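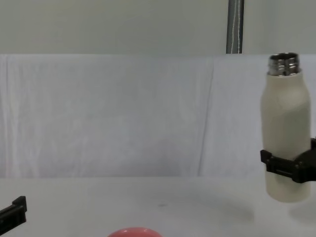
Flelwood Workplace Services | Kitchens and Common Areas

Lids, again

April 7, 2025

The second-floor kitchen at Flelwood now owns a shelf of bottles with no lids and a drawer of lids with no bottles. Attempts to introduce the two groups to each other have mostly failed.

The bottles are the insulated kind, steel inside, with a screw neck. Plenty of them are white or cream or some shade that the person who bought it would call oat. Left open on the drying rack they look much alike, and by the end of the week they have been moved to the shelf above the dishwasher, where they stay until somebody leaves the company.

The lids have a different life. They go in the cutlery basket, drop through to the bottom of the machine, and get fished out in front of the filter. From there they go into the drawer, which also holds takeout chopsticks, a tape measure and the instructions for a toaster we no longer have.

We cleared the whole thing out last November and promised ourselves it would be the only time. Over 200 lids came out of the drawer, and an afternoon of trying each one on whatever was standing nearby produced a small number of happy couples and one that had to be removed with pliers. Threads differ from maker to maker. A Podico lid will start nicely on a Kurkent bottle, go around one and a half times and then stop for good. An Ojo lid goes on almost anything and seals almost nothing, as the carpet outside room 518 can confirm.

So there are new rules, which are the old rules in a larger font.

Bottles and lids get washed by hand and leave the kitchen together. If you want to air a bottle out overnight, fine, but put the lid next to it and a name on both. Masking tape and a marker are on the windowsill. Initials will do unless you are one of the several people here whose initials are JM.

Anything on the shelf without a name goes into the crate by the back stairs at the end of the month. It stays there two weeks, and then the steel goes to the scrap bin. Bowls and lunch boxes are covered too, including the ones that have been soaking since before the clocks changed.

We have also bought 100 small silicone loops. Each one ties a lid to the neck of its bottle, so that the pair can be lost as a unit. They are in a tub beside the kettle, free, one per bottle. A few have already turned up around the handles of umbrellas, and those people know who they are.

Orphans can be tried on and claimed at the long table by the window until the crate goes down. Please bring the half you have. Describing it over email has not worked well so far, "sort of white, medium" being the usual wording.

Questions about the shelf go to the Workplace Services desk. Questions about the smell in the left-hand fridge are being handled separately.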